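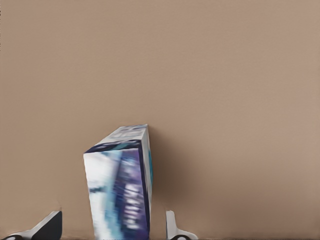

How often should I check the old sponsor codes on my podcast?
Twice a year for the whole back catalogue, and again for any single episode you're about to re-run or push on social media.

Episode and Sponsor Read Inspection, back catalogue and new releases
Show: Gesa After Bedtime
Checked: September 5, 2024
Last full check: January

I've had a few messages asking for the list I go through before an episode goes out, so I've typed up my latest one with the comments left in. It's a small show about working while you've got small children, recorded in the box room at home in Grerkent, and I do all of it myself apart from the school run bits (those are recorded in the car park, you can hear the bins). If you make something bigger you'll want more than this. If you make something smaller you can probably skip section 4.

I mark things OK, FIX or ASK. ASK means I have to email somebody and wait.

SECTION 1. THE READS

1.1 Sponsor named in the first sentence of the read
OK. I used to waffle my way in with a story about packed lunches, and listeners wrote to say they'd thought it was part of the episode. Now it's "Gesa After Bedtime is supported by" and off we go.

1.2 Listener can tell it's an advert
OK on everything since January. FIX on two older ones where I'd recorded the read in the same breath as the interview. I've added a short sting either side. I'm in the UK and the rules want it obvious, and I'd want it obvious anyway, because my own mum once bought something thinking a guest had recommended it!

1.3 Web address read out slowly, twice
FIX on one. I said "forward slash" the first time and "backslash" the second time, in the same read. I listened to that before it went out, too.

1.4 Code spelled out if it isn't an ordinary word
OK. GESA is four letters and people still type it with a J, so I spell it.

1.5 Discount matches what's in the sponsor's brief
ASK. Laing changed their offer over the summer from money off the first box to free delivery on the first two, and my recording still has the old one. They're being nice about it and honouring both until I've swapped it, but that's a favour and I don't want to lean on it. Have emailed to ask what wording they'd like.

1.6 "First order only", "new customers only" and so on said aloud
FIX. I'd put it in the notes and left it out of the audio. Somebody got all the way to the till (well, the online till) and it wouldn't take her code as she'd ordered before, and she was quite rightly a bit cross with me. One extra line. Do it.

1.7 Nothing claimed that I can't back up
OK, after a rewrite. The script I was sent had me saying my children sleep better. They don't sleep better. They've never slept better. I asked to change it to something about the thing being easy to wash, and the sponsor said fine within the hour.

1.8 Anything about health, medicines, baby milk or money
OK, none running. I turn these down as a rule. If one comes up that I'd like to say yes to, I send it to the hosting people's ad desk for a look first.

1.9 Length
OK. The longest read is under a minute and a half. I've got one from the early days that's nearly four, with a whole section about my hallway, and I've taken it off altogether.

SECTION 2. THE CODES AND LINKS

2.1 Every link in the show notes clicked, by hand, on a phone
FIX on five. Please do this on your phone and with the wifi switched off. On my laptop everything looked lovely, because it had remembered me from last time and skipped the page that was broken.

2.2 Code typed into an actual basket
FIX on one, dead since the spring. This is the dull one and I put it off until I've got a cup of tea and something on in the background. You put a thing in the basket, type the code, see the total drop, and back out. Some shops then email you for a fortnight about the basket you left behind. Use an old email address.

2.3 Expired offers in old episodes
FIX, half done. With Prerex I can swap the advert at the front of every episode in one go, but only if I marked the slot when I first uploaded it, and for the first year and a bit I didn't know slots were a thing. So those have to be cut out by hand and uploaded again. I'm doing a few an evening.

2.4 Redirects
OK. I point all the sponsor links through my own site, so when an address changes I change it in one place. It took an afternoon to set up and I wish I'd done it at the beginning.

2.5 Show notes and audio say the same thing
FIX on three. One had the right code and the wrong sponsor, and I'd pasted it from the week before.

SECTION 3. THE SOUND

3.1 Read is no louder than the episode round it
FIX. People listen to this with a baby asleep on them. If the advert comes in louder than the chat, you've woken somebody's baby, and they'll remember you for it. I'd let two go out hot in the summer, both now brought down.

3.2 No sudden noises in the first ten seconds
OK. The doorbell effect has gone for good. Every dog in the audience hated it.

3.3 Swearing bleeped, or episode marked explicit
OK. One guest, one word, marked.

3.4 Children's names and school taken out
FIX, and I'm a bit shaken by it, to be frank. I'd cut our school's name from the main chat but it was sitting there in a bit of banter just before an advert, where I never listen back properly. Taken down, cut, put back up the same night. I now listen to the thirty seconds either side of each read with the script put away and my eyes shut. If you only borrow one line from this whole list, I'd be happy with that being the one.

3.5 Music cleared
OK. Same theme as ever, licence saved in two places.

SECTION 4. THE PAPERWORK

4.1 Written agreement for every sponsor
OK. An email counts if it says the price, the dates, how many reads and what happens if an episode is late. I had one early on that said "let's do a few and see" and we did not see the same thing.

4.2 Download figures sent out are the ones from the same place each time
FIX. This caught me out. Prerex says 1,596 for the August half-term-panic episode and the other dashboard I use says 1,460, same episode, same dates. They count differently (one leaves out repeat downloads for longer, I think, but don't quote me). I'd sent one sponsor the first number and another sponsor the second, and neither was a fib, but it would look like one if they ever had a coffee together. I'm using the lower one for everybody from now on and I've written to say so.

4.3 Best episode not passed off as the usual
OK. The one on going back to work after twins got 2,564 and I was over the moon. It's on my sponsor sheet with "highest so far" next to it, and the ordinary figure comes first.

4.4 Invoices sent
FIX. One not sent. Mine to chase, mine to blame.

4.5 Freebies written down
OK. I keep a page with what came, who from and whether I talked about it. If I was sent something and I mention it, I say I was sent it, even if nobody paid me for the mention.

4.6 Guest release forms
ASK. One outstanding. She said yes on tape, which I've kept, but I'd like it in writing before the repeat goes out.

SECTION 5. THE ROOM

Only a quick one, as it's a box room and I'm the only person who works in it.

5.1 Cables off the floor
OK. Taped along the skirting after I went over with the mug.

5.2 Extension lead not plugged into another extension lead
FIX. It was. It isn't now.

5.3 Blanket kept clear of the heater
OK. The blanket over the door does wonders for the echo, but in the cold months I take it down before the heater goes on, and I record in a coat.

5.4 Door opens from inside with the blanket up
OK. Tested with the lights off.

5.5 Backup drive actually has something on it
FIX. It had last January's files and nothing newer. Running a copy as I type.

STILL TO DO
Laing wording, once they reply.
Remaining old episodes, slots to be marked.
Missing invoice.
Guest form.
Re-record the slash one.

A couple of you asked if I'd share the blank version without my ramblings. It's on the downloads page as a plain document, so change whatever you like. I've left a few empty lines at the bottom of section 2, as that's where I always end up adding things.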